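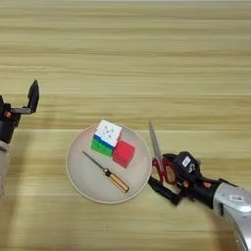 Home Products About us Careers Contact

About Rastari

Rastari makes software for robots with two arms. Our customers buy the arms from one company, the grippers from another and the cameras from a third, and then they must make all of it work together. We write the part in between: control, perception, motion planning and the tools to see what went wrong. Most of our daily tests happen on a simple table with simple things. A screwdriver, a puzzle cube and a small red cube on one plate, with a pair of scissors held next to it, is already a good exercise for a planner, and it can keep our engineers busy for a long afternoon.

How we started

The company was founded in Homthorpe by engineers who met while they were working on packaging machines. In that work every object comes in the same place and every motion is written by hand. We wanted to write software for the opposite situation, where the object is somewhere on the table and the program has to find a way. Our first office had 13 desks and one window. Today we have a larger space in the same street, with more windows, and the test tables stand in the middle of it.

What we make

Plekow is our motion planner. It plans both arms as one system, so the left arm knows where the right arm will be, also when they share the same small space. The control loop runs at 1000 cycles per second. The user can set for each gripper how much force it is allowed to use, and the planner respects this limit during the whole motion.

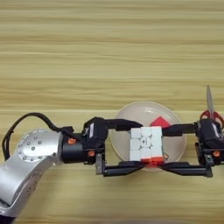 Two grippers, one cube: shared grasp above a clear bowl.

A shared grasp is the case that we test the most. When both grippers touch the same object, a small error in one arm becomes a force in the other arm, and you can not solve this with planning alone. Plekow gives the task to the force controller at the moment of contact and takes it back after the release. Our customers told us that this change between the two modes is the reason why they choose us, and we continue to improve it in every version.

Espiritu is our perception package. It takes the camera picture and gives back a list of objects, with position, direction and a number that says how sure it is. It was made with difficult materials in mind, such as transparent plastic and shiny metal. If the number is low, the planner can ask for a second view before it moves.

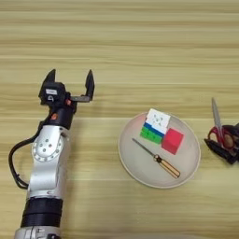
Photo: Rastari, Homthorpe test room

Both products come with our recording tool, which saves the joint data, the pictures and the decisions of the planner on one time line. You can go back to any moment and ask why the arm took that path. The regression set has 123 tasks at present, and a new version is released only after it has passed all of them. The full set takes 72 hours.

How we work with customers

We answer support questions ourselves, there is no call center. The person who reads your message is usually the person who wrote the code. New customers can send us a model of their robot cell and we will try their task in simulation before they pay for a license. Each June we also hold a training week in Homthorpe, in English, for people who want to write their own modules for Plekow.

If you would like to visit us or work with us, please write through the contact page. We are happy to show the tables.

Last updated: February 2019

© Rastari. All rights reserved. Contact Privacy Back to top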